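2 共用天板の利用と物品の滞留

2.1 本章の位置づけ

前章では、小規模集合住宅の共用室に関する既往の議論を、室の面積配分、管理規約、居住者間の交流という観点から整理した。これらの議論は室を単位としており、室内に置かれた家具の面がどのように使われ、どのように塞がっていくかという点にはほとんど触れていない。本章では、共用室に設けられたカウンターおよび卓の上面(以下「天板」という)を対象とし、そこに物品が置かれ、留まり、片付けられる過程を記述する。

天板を取り上げる理由は、その用途が規約上あいまいに定められていることにある。調査対象の住宅では、調理台、収納棚、掲示板についてはそれぞれ使用細則が置かれていたが、天板については「使用後は原状に復すること」という一文があるのみであった。原状とは何か、使用後とはいつを指すのかは示されていない。居住者はこの一文を各自の生活感覚に照らして解釈しており、解釈の差が物品の滞留時間の差となって現れる。

なお、本稿でいう「滞留」とは、物品を置いた居住者が当該の天板を離れた後も、その物品が天板上に残っている状態を指す。居住者が席を外して短時間で戻る場合もこれに含める。紛失物や廃棄物として管理者が回収した物品は、回収の時点をもって滞留の終了とみなした。

2.2 調査対象と方法

調査は、沿岸部の住宅地区Soltcombeに所在する集合住宅Varneck棟において実施した。同棟は15世帯が入居する中層の建物であり、1階に共用の厨房と談話室、最上階に小規模な共用室を備える。談話室と厨房は引戸で仕切られているが、日中は開放されていることが多い。居住者は単身者と二人世帯が中心で、小学生以下の子どもを含む世帯は少数である。

比較のため、同地区内のMak棟でも補足的な観察を行った。Mak棟は共用室の規模がVarneck棟に近いが、談話室の利用が予約制である点が異なる。予約の単位は2時間であり、終了時刻には次の利用者の有無にかかわらず退室することが求められる。

調査期間は8か月である。観察は、居住者の行動そのものを追うのではなく、定められた時刻に天板上の物品の種類と配置を記録する方法によった。記録の時刻は午前8時、午後2時および午後8時とし、夜間の記録は行っていない。あわせて、各世帯の代表者に対して半構造化面接を実施し、共用天板に物を置く際に考慮する事項、他者の物品に触れることへの抵抗感、片付けの契機について尋ねた。面接の所要時間は最長で50分であった。

物品の分類には、Trostero分類票を用いた。この分類票は、物品を用途によって区分するとともに、(a)単独で置かれるか、他の物品と組になって置かれるか、(b)容器に収められているか、露出しているか、(c)敷物や台を介しているか、天板に直接置かれているか、の各項目を記録するものである。もともと業務用施設の備品管理のために作成された票であり、住宅への適用に際しては、飲食に関わる物品の区分を細かくし、季節用品の区分を削除した。

記録に写る範囲は天板の上面に限り、居住者の氏名、郵便物の宛名、薬の包装等が含まれる場合は分析から除外した。調査の趣旨は入居者集会で説明し、書面による同意を得ている。同意の撤回は調査期間中いつでも可能とし、撤回があった場合は該当する世帯の面接記録を破棄することとした。

2.3 滞留の時間的な特徴

天板上の物品は、一日のなかで一様に増減するわけではない。午前の記録では、前夜から残された物品と、朝の支度に伴って新たに置かれた物品とが混在しており、両者を外見から区別することは難しい。午後の記録では物品の入れ替わりが少なく、残された物品の位置もほとんど変わらない。夜の記録では物品の種類が最も多くなり、飲食に関わるもの、書類、衣類の付属品、遊戯に用いるものが同じ面に置かれる。

面接では、片付けの契機として三つの型が語られた。第一は、自室に戻る動作に合わせて持ち帰るものである。第二は、次に天板を使おうとする居住者が現れた時点で片付けるもので、居住者の間では「譲る片付け」と呼ばれていた。第三は、清掃日に合わせてまとめて撤去するものである。いずれの型をとるかは居住者の属性よりも物品の側に依存する傾向があり、同一の居住者が、鍵や眼鏡については第一の型、読みかけの冊子については第二の型、大型の容器については第三の型をとるという回答が複数得られた。

Mak棟では、予約時間の終了が強い契機として働くため、談話室の天板における滞留はまれであった。ただし、退室した居住者が物品を廊下の棚に仮置きする行為が確認されており、滞留が天板から別の面へ移っているとみることもできる。予約制の導入によって共用室全体の物品量が減ったかどうかについて、本調査の資料から判断することはできない。

季節による変化も認められた。6月以降は窓際の天板に物品が置かれる頻度が下がり、引戸に近い側へ集中した。日射を避けるためという回答が多かったが、冷房の吹出口との位置関係を挙げる居住者もおり、要因を一つに特定することはできなかった。窓際の天板については、期間の途中で遮光幕が取り替えられている。取替えの前後で滞留の傾向に目立った変化はみられなかったものの、観察の条件が完全に同一ではないことを付記しておく。

2.4 容器と敷物による区画

滞留している物品に対する居住者の態度は、その物品が容器に収められているか否かによって大きく異なる。面接において、他者の物品を動かすことに抵抗があるかを尋ねたところ、露出した物品については「崩してしまう」「順番が分からなくなる」という懸念が示された。これに対し、箱やケースに収められた物品については、全体を一度に持ち上げられること、内容物の並びを損なわずに移せることから、抵抗が小さいとする回答が多かった。

容器は、所有の範囲を示す標識としても働いている。ケースの縁は、その内側が一まとまりの持ち物であることを周囲に伝える。蓋の有無は必ずしも決定的ではない。蓋が開いた状態では使用の途中であると解釈され、閉じた状態では使用を終えたものと解釈されるという説明が得られた一方、開閉を特に気に留めないとする居住者もいた。

遊戯用品は、この点で興味深い位置を占める。札、駒、チップの類は、個々の部品が小さく数が多いため、専用の容器と組で扱われることが多い。使用中は部品が天板の広い範囲に展開されるが、使用を終えれば容器の大きさにまで縮約される。つまり、同じ物品が天板を占める面積は、使用の段階によって大きく変動する。書籍や食器にはこのような変動がほとんどなく、天板の混雑を面積のみで評価する方法の限界を示している。

敷物や台についても、容器に類する作用が認められる。飲用の器を台に載せて置く行為は、一般には面の保護を目的とするものと理解されているが、器の定位置を示す働きも併せ持つ。面接では、台が置かれていれば器がなくても「そこは誰かの場所である」と感じるとの回答があった。台の形状や色が揃っているか否かは、この感じ方に影響しないとされた。遊戯用品の容器と、台に載せた器とが一つの面を分け合う配置を図2に示す。

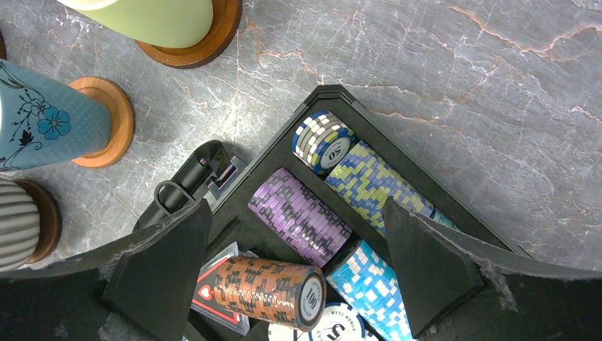

図2 石材の天板に置かれたポーカーチップのケースと、円形の木製の台に載せたカップ

容器や台を介した配置では、物品どうしの間に残された面が、次の使用のために利用可能な余地として認識されやすい。露出した物品が散在する場合には、物品が占める面積が同程度であっても、居住者は天板全体を「使用中」とみなして利用を控える傾向があった。この差は、残余の面が連続しているかどうかに関わると考えられる。連続した面が残っていれば、居住者は自らの物品を置く位置を容易に定めることができる。

2.5 天板の材質に関する補足

天板の材質と滞留との関係について、面接で得られた範囲の知見を補足する。石材または石目調の天板に対しては、熱や水分に強いという印象から飲食に関わる物品を直接置くことへの抵抗が小さい居住者と、傷や染みが残ることを懸念して必ず敷物を用いる居住者とに態度が分かれた。木質の天板では後者の態度が優勢であった。

石材の模様については、小さな物品が紛れやすいという指摘があった。脈状の模様をもつ面では、硬貨や留め具を置き忘れても気づきにくいという。このため、小物を一時的に置く際に浅い皿を用いる世帯もあった。模様が物品の見落としに及ぼす影響を検証するには、材質を統制した別の調査が必要であり、本稿の範囲を超える。

清掃のしやすさも材質と関連して語られた。天板を拭く際には物品をいったん移動させる必要があり、この作業の負担が清掃の頻度を左右する。容器に収められた物品は移動が容易であるため、清掃を担当する居住者からは、共用の遊戯用品や文具を必ず容器に入れて保管するよう求める意見が出されていた。

2.6 小括と限界

本章の観察からは、共用天板における物品の滞留が、居住者の規範意識のみによって生じるものではなく、物品の収め方、器の置き方、残された面の連続性といった物的な条件に支えられていることがうかがえる。規約において「原状に復すること」を求めるだけでは、どの状態を原状とするかについての了解は形成されにくい。容器に収めた状態を一時的な原状として認め、その置き場所の範囲を定める方法は、全面的な撤去を求める方法に比べて居住者に受け入れられやすい可能性がある。

もっとも、本調査にはいくつかの限界がある。記録は定時に限られており、深夜から早朝にかけての利用は面接の回答によって補うほかなかった。また、調査の実施が知られていたことにより、居住者が平常よりも片付けを意識した可能性を排除できない。対象が同一地区の住宅に限られるため、住戸の規模や世帯の構成が異なる集合住宅に結果をそのまま当てはめることは適当でない。

さらに、所有者が特定できない物品の扱いについては十分な検討を行っていない。談話室には入居以前から備えられていたとみられる物品があり、居住者の私物との境界は必ずしも明瞭ではなかった。これらの物品については、管理台帳との照合を含め、次章で改めて取り上げる。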